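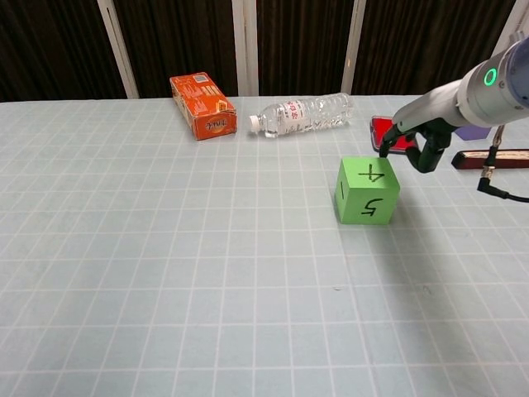 An orange carton on its side on a gridded tabletop, with a brown curtain behind.

The plum dumplings of Pravenau

Elias Hijazi had been baking for a living for eleven years before he made a plum dumpling. He learned from Ildikó Kocsis, who ran the kitchen at the Mustel, a lunch place near the river with 38 seats and no printed menu. He took it over from her in April.

Her dough is potato, flour, one egg and a little semolina. The potatoes are boiled in their skins, peeled hot and left overnight. "If the dough sticks, people add flour," Kocsis says. "Then they get a stone. Leave it alone for ten minutes and flour your hands."

Each plum is stoned and filled with half a sugar cube and a pinch of cinnamon. The dumplings simmer until they float, then get four more minutes. Breadcrumbs are fried in butter until dark — darker than most cookbooks say — and the dumplings are rolled in them straight from the pan.

The Mustel sold over 3,000 portions last summer. Hijazi buys his plums from Hinrichs, a grower on the north road, and stops making the dish when the late ones run out. He has tried apricots, which he likes, and frozen plums, which leak.

Kocsis is 69 and still comes in to do the potatoes twice a week. Lunch is served from half past eleven.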